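Home | Topics | Robotics | Learning methods | Random article

Tescombe grasping method

The Tescombe grasping method is a way of teaching a robot arm to pick up mixed objects from a bin by letting it practice on its own, with very little help from people. It was worked out by Citlali Ocampo and Dae-han Jin at the Zanine lab, and it takes its name from the town where the two of them first sketched it over a long lunch.

The basic idea is a friendly one. The arm tries a grasp, checks whether its fingers closed on something, and keeps the result - good or bad - as one more lesson for the network that chooses the next try. Small everyday things, such as staplers and toy bricks, are well suited to this kind of practice, as their odd shapes give the gripper plenty to puzzle over.
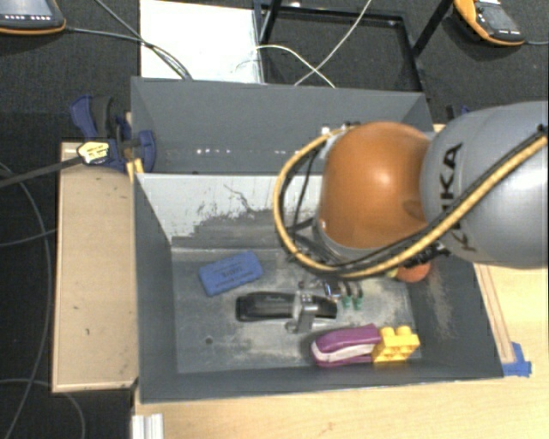 How does the arm know that a grasp has worked? It reads how far apart the fingers are after they close, and if they've stopped short of fully shut, the try is counted as a success.

In the best-known trial, written up by Ocampo and Jin in July, the arm made 907 tries and 699 of them were counted as successes. Refugio Varela later pointed out, quite kindly, that very thin objects can fool the finger check, and a later version adds a second look at the bin with a camera before the result is stored.

A related approach, the Contreras method, starts from 80 grasps shown by a person and goes on from there. It gets going sooner, though it does ask for a patient teacher at the beginning.

2 comments | 80 shares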